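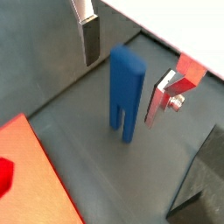 6 min read

Ernmont Evenings Group
Minutes of the June meeting, upstairs room at the Jatia

Shared 3 times · 2 comments

Chair: Woo-jin Geum. The meeting opened at 7.10 pm, late, as the downstairs door had been locked and the bell doesn't ring upstairs.

1. Minutes of the last meeting

Agreed, with one correction. The minutes said that the spring quiz night was "a great success". The member who ran it asked for "well attended" to be used instead, as the takings did not cover the quizmaster and the heating. Changed.

2. Matters arising

The bench by the station steps has still not been moved. The council's last reply was the same as the one before it, down to the misspelling of Ernmont. The chair will write again. The minute-taker does not expect much.

3. Supper by the canal

The main business of the evening. The proposal is for a summer evening on the towpath aimed at couples and friends who get in from the city after six and feel it is too late to go out. There would be supper at long tables, a small band and a walk back along the water with lanterns. The draft poster calls it "the night out you don't have to catch a train for", which most people liked.

The chair put the case for it. A lot of people in Ernmont leave the house before seven and come home wanting only the sofa. Weekends go on shopping and other people's children's parties. If there were something good ten minutes from the platform, on foot, with the booking done for them, they might come. It was pointed out that the same thing was said about the film nights. The chair accepted this but thought that the film nights had suffered from the choice of films.

Discussion of numbers took up a good part of the evening. The proposal assumes 260 people. Asked where the figure had come from, the chair said that it was how many places the long tables would give if set end to end from the lock to the footbridge. So it is a figure for tables. There is no evidence yet that anybody wants to sit at them, and it was felt that the budget should not be built on furniture. A smaller first evening was suggested, with the tables stopping at the boathouse. The chair was not keen, on the grounds that it would look half-hearted from the bridge.

There was also the matter of trains. The supper is timed for 7 pm. The fast train gets in at 6.52 on a good day, and several of those present could not remember the last good day. A later start would help commuters but lose the light on the walk back. Left open.

4. Food

Vilela have offered to cater. They would do one hot dish, one cold dish and a pudding, served at the table. Their letter was read out. It is a friendly letter with very little in it. It does not say what happens if it rains, who provides plates, or whether the price per head holds if fewer people book. The phrase "rustic sharing style" appears more than once and it was asked whether this meant smaller portions. The chair thought not but will check.

A member who had eaten at Vilela's stall at the spring market said the food was very good and the queue was very long. Another had given up on the same queue. It was agreed that nothing be signed until there is a written price and a named person to ring on the night.

5. The platform for the band
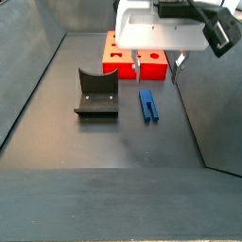

The band need something flat and dry to stand on, and the old stage boards in the Jatia's store would do if they were painted. The chair favours a dark slate matt, to look smart under the lanterns and to hide wear. The minute-taker doubts the second part. Look at the slate-toned floor and front ledge in the picture, where the scuffs and the pale specks of dust show up plainly, and then think of a drummer's boots and a towpath. A mid-brown was suggested, or leaving the boards as they are, which would also be free. The chair asked for a tin of the slate to be tried on the back of one board before anything is ruled out. Agreed, one tin only, and the receipt to be kept.

There was a short argument about whether a band is needed at all. Some felt that couples who have not had a conversation since Sunday lunch may not want to shout over a saxophone. Others said that a canal supper with no music is just people eating outside. The compromise is that the band plays after the pudding and is asked to be quiet about it. Nobody present was sure that this band can be.

6. Booking and tickets

Clendix sent a colleague of theirs to explain their booking service. She was with us for longer than planned. The service takes bookings by phone or computer, sends a reminder and lets people swap their place with a friend. She said that it would "bring the evening to life". Asked how, she said that guests would receive a message on the day.

Points raised:

- The fee is taken per ticket, and is charged again if the ticket is changed.
- Anyone without a smartphone would need to book some other way. She suggested that a neighbour could help.
- Money is paid over to us after the event. Vilela want paying before it. 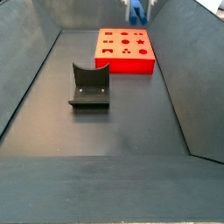

The last of these is the serious one. We would be carrying the cost of the whole supper for weeks on the strength of bookings we could see on a screen but not spend. The Clendix representative said that other groups manage. She was asked which ones and will send a list. Until it comes, the group prefers the older method, a cash box and a notebook at the bakery, even though the notebook went missing before the carol evening and was found behind the flour.

7. Lanterns

Paper or glass. Paper is cheaper and burns. Glass is heavier and breaks. Battery ones were described by one member as "like a car park". Put off to the next meeting.

8. Decision

The chair asked for a vote on holding the supper in principle. Carried, with 2 against. Both asked for it to be noted that they like the idea and don't believe the numbers. The minute-taker was one of them.

No date to be announced, and no posters up, until items 3, 4 and 6 have been answered in writing.

9. Any other business

A request for a dog-friendly table. The chair said yes before anybody could ask what one was.

The Jatia would like the chairs stacked in sixes after meetings, as they have told us before.

Meeting closed at 9.25 pm. Next meeting same room, bell or no bell. The chair will bring the tin of paint.

Recent items

Quiz night: what it cost and what it made
Film nights survey, the full replies
Letter to the council about the station bench
Spring market: stallholders' comments
Towpath lighting, an update of sorts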